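New tables are in at the Killey community room

If you've come by the Killey community room since the start of October, you've probably noticed the big change already. The old folding tables are gone! In their place we have proper worktops, pale gray and smooth, and I have been going on about them to anyone who stands still long enough.

I've been running the repair and craft evenings here for a good while now, and the tables have been on my wish list the whole time. The old ones came from the Flitance school when it closed its dining hall, and they had a bow in the middle that sent every bead, screw and pencil rolling to the same spot. One had a hinge that pinched. Another had a burn mark shaped a little like a boot, which some of the kids were very fond of (sorry, kids - it went with the rest).

We raised $622 at the spring plant sale and the two soup nights, and the rest came out of the room's furniture budget. Cassim, the shop out on Prullanach Road, gave us a fair price and threw in delivery. They carried everything up the back stairs too, and I owe them a cake for that. 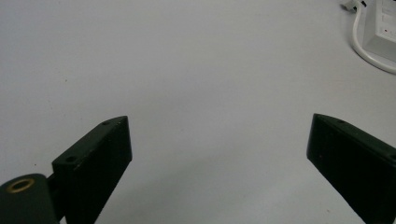

The new pale gray tabletop at Killey.

I'll admit the color took some talking over. A few of our regulars wanted wood, and I had my heart set on green for a while. But we do a lot of fiddly work in the evenings, watch straps and jewelry clasps and the insides of old radios, and on a dark table you can lose a tiny spring and never see it again. Light gray won, and after a couple of sessions I'm a convert. The surface is matte, so you don't get that glare in your eyes when you're leaning right over something with a magnifier.

Each top is 60 inches long, so two people can sit side by side without bumping elbows, or one quilter can spread out and be happy. I measured the old ones before they left and they were a good bit shorter, which explains a lot of the grumbling over the years.

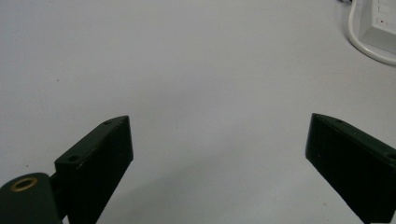

Now, a few house rules, and I promise I'm not going to be a bear about them. Please use a cutting mat if you've got a blade in your hand. There are 16 mats in the tall cupboard, next to the glue guns, and they're there to be used. Hot glue needs a sheet of the brown paper under it. Paint is fine as long as you wipe up as you go, and for that a damp cloth and a drop of dish soap is all you want. Please don't bring out the scouring powder! I know it's under the sink and I know it's tempting, but it'll dull the finish in patches and we'd be looking at those patches for years.

Dust is the other thing. A pale top shows every speck, so there's a soft brush hanging on a hook by the door now. Give your spot a quick sweep when you finish and the next person will love you for it. Sanding still happens outside on the porch, same as before, even when it's chilly - wear a sweater.

We've also shuffled the room a little. The sewing corner has moved to the window side, where the daylight is best in the afternoon, and the repair bench crowd now has the end nearest the outlets. If you had a favorite chair, it's probably still here somewhere. We have 38 of them and they've all been stacked and unstacked so many times that I've lost track of which one wobbles.

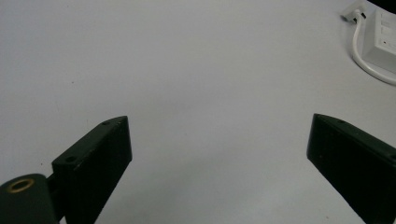
Evening sessions go on as usual, with doors open at 6:30 and the kettle on by 6:35. The first hour is for repairs, so bring your lamp, your toaster, your jacket with the stuck zipper, and we'll have a go at it. After that it's open tables, and you can work on whatever you like or just sit and chat. Beginners are very welcome and there's no charge, though the coffee jar does appreciate a visit.

The old tables went to the allotment group over in Flitance, who want them for potting up seedlings and don't mind a bow in the middle one bit. They still have two spare if anybody could use one, so ask me at the next session and I'll pass your name along. You will need a truck, or a friend with a truck, and a pair of gloves for that hinge.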